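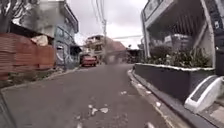 Ticket 1314
Subject: Orders marked delivered but missing from the evening route sheet
Opened by: Morfudd Prothero, dispatch, Tarnwood
Assigned to: Emrys Rees
Priority: High
Status: Resolved

Report

The evening route sheet for the Brollard depot printed with 50 stops. The order list for the same run shows 57. The seven missing orders are already marked "Delivered" in Pumphrey, but the drivers had not left the yard when I looked. Two of the customers have called to ask why they got a delivery text. I have held the van until someone can tell me which list is right.

I printed the sheet twice and got the same result. I logged out and back in. The seven orders are all small parcels and all were added after lunch.

Reply, Emrys Rees, 4:20 p.m.

Go with the order list. I compared it with the loading scans and all 57 parcels are on the van. I've made a manual sheet for the missing seven and put it in the dispatch folder. Please give it to the driver with the printed one and let the van go.

Please don't change the status on those seven yet. I need the history as it is.

Reply, Morfudd Prothero, 4:34 p.m.

Van is out. Driver has both sheets. I called the two customers back and told them to expect the parcels tonight.

Can you also stop the texts? If more orders get added for tomorrow we will have the same trouble.

Reply, Emrys Rees, 4:41 p.m.

Delivery texts are off for Brollard only. The other depots look normal.

Troubleshooting log

Check 1: Printer and sheet template
Printed the same run from my desk to a PDF. Also 50 stops. The template is fine, and it leaves out anything with a closed status, as it should. The problem is the status.

Check 2: Status history
All seven orders went from "Loaded" to "Delivered" within a minute of being scanned. The user on each change is the handheld account, not a person. No signature and no drop-off note on any of them.

Check 3: Handhelds
Brollard has 8 handhelds. All seven bad scans came from unit 3. The rest of the scans on that unit from the morning are normal. Unit 3 was restarted at midday and picked up a new settings file when it came back up. The other units have not been restarted and are still on the old file.

Check 4: Settings file
Compared the old and new files line by line. The new one has the yard zone turned off and the street zone turned on. With the street zone on, a scan made near the address of any open order can close that order. The depot's own address on Vundavton Street had been entered as the drop-off point on a test order, and the zone was drawn from that. The map pin for the test order is at the bend in the road, and the circle around it takes in the loading door.
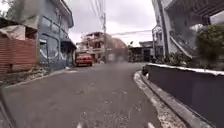 Check 5: Reproduce
Put a test parcel on unit 3 and scanned it at the loading door. It closed at once. Walked to the back of the yard, outside the circle, and scanned a second one. It stayed at "Loaded".

Fix

1. Deleted the old test order and its map pin.
2. Put the yard zone back on and the street zone off in the Brollard settings file.
3. Restarted unit 3 and confirmed it had the corrected file.
4. Restarted the other units one at a time. All took the corrected file.
5. Scanned five test parcels at the loading door. All stayed at "Loaded".
6. Set the seven orders back to "Loaded" once the history was saved to this ticket.

Reply, Morfudd Prothero, 7:52 p.m.

Driver is back. All seven delivered and signed for on paper. I have entered the signatures by hand. One customer was out and the parcel went to a neighbor, noted on the order.

Reply, Emrys Rees, 8:05 p.m.

Thanks. Texts are back on for Brollard. I've asked for test orders to be blocked from using depot addresses, and that request has its own ticket. Until it is done, please check the stop count against the order list before each van leaves. Closing this one.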